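Losstead Dotted Knit Work Gloves, Black

Item no. 859
Sold by the pair or in packs of 4 pairs

The Losstead dotted knit is a light handling glove for stockrooms, packing lines and general shop use. The shell is a fine seamless knit of nylon and polyester. Raised dots are applied after knitting and heat set, so they stay in place through normal washing. The cuff is elastic and overlocked at the edge.

Use this glove for dry or slightly damp work where grip matters more than cut protection. It is not rated for chemicals, hot parts or live electrical work. For sharp sheet metal, see the Trolex range.

Specifications

Shell: nylon/polyester knit, 13 gauge
Dots: PVC
Color: black
Cuff: knit wrist
Lining: none
Sizes: S, M, L, XL
Pack weight, size L: 31 g per pair
Care: machine wash cold, hang dry, no bleach

Sizing

Measure around the palm below the knuckles, leaving out the thumb. If you fall between two sizes, take the smaller one. The knit relaxes slightly after the first few hours of wear. Loose fingertips reduce control on small parts such as caps, clips and screws.

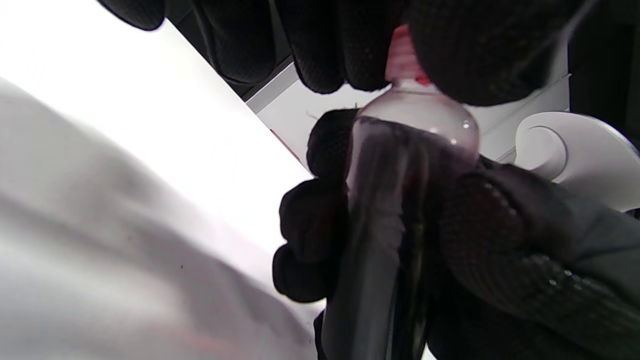

Dotted knit gloves, black, on a bottle with a ribbed screw cap.

Ordering and stock

Single pairs ship from the Ojeda warehouse. Orders placed before 2 p.m. leave the same day. Size XL is on back order until December. Unworn gloves can be returned in the original band. Opened packs cannot be returned.

For bulk pricing or a sample pair, contact Oriana Bustos at the trade desk.

Related items

Braresent cuff clips
Trolex cut-resistant sleeve
Losstead dotted knit, gray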